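Fletcher McPhee has been grading green coffee at Flurndale for most of his working life, and he would prefer that people stopped asking him about flavour. Flavour, he says, is the last thing on the sheet. Moisture is the first.

We spoke in May in the storage shed behind the Gelley roastery, where he keeps a desk, a moisture meter and a kettle. He has been hired to rewrite the receiving procedure, a document he describes as "four pages, two of them wrong".

The existing procedure told staff to take one sample from the top of each lot. McPhee's version has them draw from the top, middle and bottom of the sacks with a trier, then blend the portions before weighing. "A sack isn't uniform," he said. "If it sat against an outside wall all winter, one side has a different history from the other. You can read 10.5 per cent at one end and over 12 at the other, and both readings are correct."

His working range is 10 to 12 per cent by mass. Under that, beans lose colour in storage and roast unevenly. Over it, the risk is mould, and he rejects without discussion.

The meter is a capacitance type, which infers moisture from the electrical properties of a fixed mass of beans. It is quick, and it drifts. McPhee checks it every 26 lots against an oven sample, weighed before and after drying. "The oven is slow and boring and I trust it," he said. "The meter I trust until the next oven result."

Temperature is the usual source of error. Beans brought in from a cold truck and tested straight away tend to give a bad number, so the sample has to sit sealed in the room until it matches the instrument. Laimutė Rozīte, who runs receiving, had been allowing it 2 hours. The new procedure says 4.

"I argued," Rozīte told me. "Four hours is half a shift. Then he had me test the same sample at both times and write the figures next to each other, and I stopped arguing."
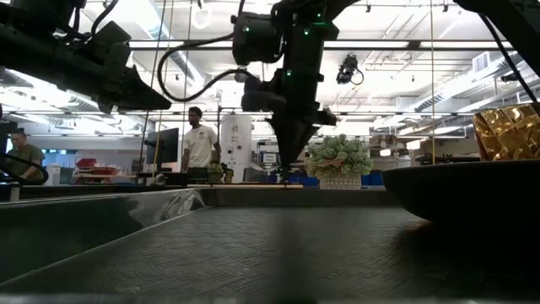 Does a lined sack make the moisture check unnecessary? McPhee says a liner only holds the beans at whatever moisture they had when it was closed, so a wet lot stays a wet lot.

He does like liners, with conditions. They slow the exchange of moisture with the surrounding air, and in a shed with no climate control that can buy months. But they are often tied badly, and the trier puts a hole in them. His procedure now calls for opening the neck of the liner to sample, then twisting, folding and tying it again. Sacks that have been pierced are marked and used first.

The other large change is to the shed itself. Pallets used to stand hard against the south wall. They now sit away from it, with a gap wide enough to walk through, and there are loggers at floor level and at the top of the stack. Ott Vītola, who looks after the building, installed them and reads them out each morning at 7.

"The top of the stack is warmer than anyone expected," Vītola said. "I would have put the good lots up there. It looked like the safe place, away from the floor."

McPhee has a second, less popular interest, which is density. He measures it by filling a cylinder of known volume from a funnel at a fixed height, levelling the top with one pass of a straightedge, and weighing the contents. No tapping, no shaking. The result goes to the roasters, who set their charge temperature partly by it. A recent lot sold under the Hareo name came in denser than the one before it, and the first batch was roasted at 210 degrees on the old settings. "It was underdone in the centre," he said. "The density was on the sheet. It was at the bottom of the sheet, so I've moved it up."

I asked whether the new form was finished. He turned it over and showed me the back, where someone had pencilled a query about how to record a lot with torn sacks.

"That goes in the next version," he said. "At the moment they write 'torn' in the margin and come and find me."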